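Backline and Stage Notes

Monitor mixes, stage plots and the new input list

Starting in November, every act playing the Monday night series at the Trakovora Room will be asked to send an input list along with its set list. The form is one page. Fill in what you have, leave the rest blank, and send it by noon on the day you play. Bands that have played the room before still need to send one, as several of the plots on file list players who have since left.

Inputs

The stage box has 24 channels and the last two are reserved for the talkback mic and the playback feed. Drums get up to seven: kick, snare top, hat, two toms and a pair of overheads. If your drummer uses a second floor tom, we will drop the hat mic before we give up another channel. Bass is taken direct from the house box, post-pedals. If you want the amp miked as well, write "bass mic" on the form and bring your own mic if you have a favorite.

Electric guitars are miked with one dynamic each, placed where the cone meets the dust cap unless you ask for something else. Modelers and floor units should come to us in mono on a balanced line at a sensible output level. Stereo rigs are accepted, but the main speakers are spaced wide and half the audience will hear only one side of your ping-pong delay. Set the cabinet simulation before you arrive. A modeler with the simulation switched off sounds like a wasp, and we cannot fix it at the desk.

Acoustic guitars, fiddles and mandolins with passive pickups need a preamp. The house owns two. If three of you need one, somebody is bringing their own. Please put in a fresh battery.

Keyboards: one DI per side, two sides maximum. If you run more than one board, bring a small line mixer and give us the main output.

Monitors

There are four wedges on three mixes. Mix one is the pair across the front, mix two is stage left, mix three is the drummer. Players on in-ears can take the place of any one of these mixes, and must bring their own transmitter and a pair of short XLR cables. We do not lend earpieces, for the obvious reason.

Thirumalai Kaimal ran a round of level checks after the last series and found that most of the feedback complaints came from a single cause. Vocal mics were being pointed down at the wedge when the singer stepped away, or cupped by hand between verses. The house vocal mics are cardioid, and reject best directly behind the capsule. Keep the tail of the mic aimed at the wedge and leave the grille uncovered. With that done, the front mix held another 3 dB before ringing, with no change to the EQ.

The graphic EQ on the monitor sends has been reset. Please do not adjust it yourself. If something rings, say so from the stage and give us the rough pitch, "low hum" or "high whistle," and we will find it.

Line check

Line check is in stage order, drums first, and runs 15 minutes. Play one input at a time when called. Play at the volume you intend to use in the set; a guitarist who checks at half volume gets a mix set for half volume. Vocals come last, and then one verse and chorus of something with everybody in. Tune before you are called up.

If you are the opening act your settings will be stored on the desk, but the headliner's mics will be repatched after their own check, so do not move any stand marked with yellow tape.

Strings, cables and spares

The spares drawer now holds two sets of light electric strings, one set of medium acoustic strings, a 9-volt supply with five outputs, and some quarter-inch cable. Take what you need, and replace strings in kind by your next date. The good snare stand has gone missing again. It has a Raju sticker on one leg.

The two older combo amps have been serviced. The Favari had a worn input jack and a noisy reverb tank, and both have been replaced. The Muveo needed output tubes and a bias adjustment. It is now louder than it was at the same setting, so start with the volume at three. The footswitch for the Favari is in the bench seat of the piano. Both amps should be left on standby between acts and switched off fully at the end of the night.

Power

The stage runs on two circuits. Outlets with blue covers are for amps and pedals, and white covers are for lights and fans. Mixing them puts dimmer buzz into every single-coil pickup on stage. Under no condition should anyone lift the ground pin on an amp to cure a hum. Ask for an isolation transformer on the DI line.

Load-in is at 5:30 by the side door. Cases go along the back wall, lids closed, with the path to the fire door clear. Drummers set up first and should bring a rug if theirs is the kind of kit that travels.

Forms can be handed in at the desk or sent to the bookings address. Questions about channel counts go to Thirumalai.
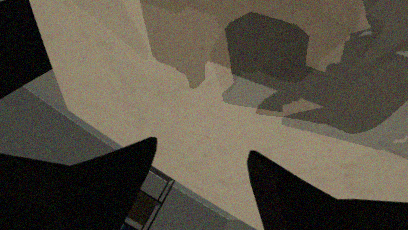
Computer rendering: two dark gripper fingers over a pale surface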